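Zolbridge Martial Arts Forum
General training > Conditioning and injuries

Hard forearm conditioning — how often is too often?

nyanda_k
Posts: 25
Hello all. I have trained in a southern style for two years and my teacher has now started us on arm banging with a partner, three times a week. My forearms are sore nearly every day and I see small yellow bruises near the wrist. He says this is normal and that I should use liniment. I would like to hear from people who have done it for a long time. Do you rest between the sessions, or do you continue?

Fraser Galbraith
Posts: 1918
Three times is too much for a beginner. We did it once a week in the first year and never on a bruise that was still tender to press. If it hurts at the bone and not in the muscle, stop and let a doctor look at it.

vanden_fist
Posts: 700
I disagree with Fraser. My teacher's group did it every class, lightly, and we had fewer injuries than the people who did it once a week and hit like mad. It is the force that makes the damage, and much less the number of days. Start so soft that you feel a bit silly.

Also you can work alone. I roll and tap the forearm on the edge of a table at home, five minutes in the evening, both sides of the arm. Put a folded towel under it for the first months.
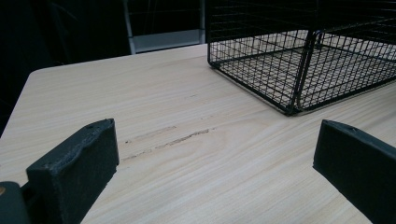
My table, the rounded corner is the place to start.

Crescencio Huerta
Posts: 1587
Please be careful with the table advice. English is not my first language either so I will say it simply: the inner side of the forearm, close to the wrist, has nerves and vessels with very little over them. I would not tap there at all, towel or no towel. I did this when I was young and I had tingling in two fingers for a whole summer.

vanden_fist
Posts: 700
I said both sides but I meant the outside and the thumb side. You are right about the inner wrist, I should have written it better. The rest I still stand by.

Fraser Galbraith
Posts: 1918
Light every day is fine on paper. In a class of young men it stays light until the second week.

nyanda_k
Posts: 25
Thank you for the answers. The pain is in the muscle mostly, but one place near the wrist hurts when I press on the bone. What liniment do you use? My teacher sells his own and it is quite expensive.

Crescencio Huerta
Posts: 1587
For the place on the bone, no liniment. Have it looked at first, and tell your teacher you will sit out until then. If he is a good teacher he will not be offended.

berkosia
Posts: 25
I never used any liniment and my arms are the same as everybody's in our school. I think half of it is the massage when you rub it in. Ask what is in the bottle before you buy, some people get a rash.

vanden_fist
Posts: 700
The massage is part of it, yes. But I would not train without mine — we will not agree on that one.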